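Why I'm finally learning to sharpen my own kitchen knives

2025-09-05

So the tomato was the last straw. I had a big ripe one from the farm stand out in Karovley, the kind you want to slice thick and put on toast with too much salt, and my chef's knife just sort of sat on top of it. Then it skidded. Then it went through all at once and I had tomato down my shirt and seeds on the cabinet doors.

I've owned that knife for 14 years. In all that time I've had it sharpened maybe three times, always at Griffiths, the hardware store down the hill, where you leave your knives in a rolled-up towel and get them back whenever they get around to it. They did nice work! But they stopped taking drop-offs last December, and the next nearest place wants you to mail the knives in, and I could not picture myself standing in line at the post office with a box of blades.

I bought a stone. It's a two-sided one from Festton, coarse on one side and fine on the other, and it came with a little folded sheet of instructions that managed to say almost nothing. "Maintain a consistent angle." Okay, which one? There was a drawing of a hand and a knife and a dotted line, and that was it.

The first evening I did everything wrong. I soaked the stone for way too long, I pushed down like I was scrubbing a burnt pan, and I worked on one side of the blade for ages before remembering there was another one. When I tried it on a piece of paper it tore the paper. I put the knife back in the drawer and ordered noodles.

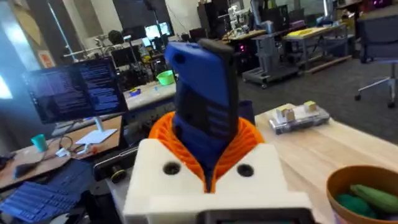 The second evening went better, mostly thanks to a marker. You color along the very edge of the blade with a permanent marker, take a few strokes on the stone, and look at where the ink came off. If it's gone from up high and still there at the edge, your angle is too low. If only the very edge is clean, you're holding it too steep. I had read this tip in at least four places and skipped it every time (it sounded fussy), and it helped me more than everything else put together.

The other thing I had to learn was the burr. You keep going on one side until you can feel a tiny rough lip of metal along the other side, and then you flip. I kept reading about the burr and nodding and having no idea what it felt like. Then I dragged my thumb away from the edge – away, never along! – and there it was, a faint little catch, like a fingernail that needs filing. I was so pleased I made a noise.

After that it's the fine side, lighter strokes, then lighter again, and a few passes on an old leather belt I tacked to a scrap of board. The belt was my dad's and has a dent in it from the buckle, so I have to steer around that bit.

I won't pretend the knife is perfect. There's a spot near the heel that I keep missing, and the tip is a little rounder than it used to be. There are also some scratches up the side from that first evening that are never coming out. But it goes through an onion now without the onion fighting back, and my eyes hardly sting, which I'd always thought was a myth.

I've since done the paring knife, which is harder than you'd think with that short curvy blade, and a cheap Oltia utility knife I use for opening bags. The Oltia takes an edge really fast and loses it by the weekend. I kind of love it for practice. The bread knife I'm leaving alone, and if anyone has a good way of dealing with serrations that doesn't involve buying a special rod, please leave it in the comments.

Next up is my garden shears, and I've been told those are a whole different business. There's a pivot bolt on mine that hasn't moved in years, so step one is a can of oil and some patience.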